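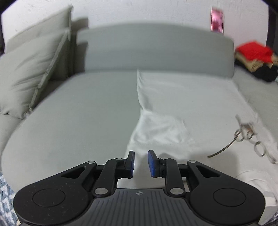

Gripper open over a white cloth on the sofa seat.

About Tangen

Tangen is a small software company in Ruketville, and we write the code that helps robot arms cope with ordinary homes. We started in June, a few years back now, when Merle Bolger and Eilidh Haldane got to talking about why a planner that did so well with boxes and blocks went to pieces over a crumpled sheet. They are still talking about it, and there are now four of us in on the conversation!

Most of our days go into two products. Ornon is our perception library, and it looks for the edges, folds and creases in soft things (cloth is harder than you'd think, especially pale cloth on a pale seat). Pulel is the planner that sits on top of it and picks where the fingers should close and from which side. Our test set holds 726 household grasps so far, and 548 of them involve fabric of one kind or another – we do seem to have a soft spot for it.

We like to work with people who will tell us plainly when something is broken. If you have a robot and a stubborn pile of laundry, please write to Eilidh, who reads every message and is happy to talk at length.

Page last updated 2023-09-07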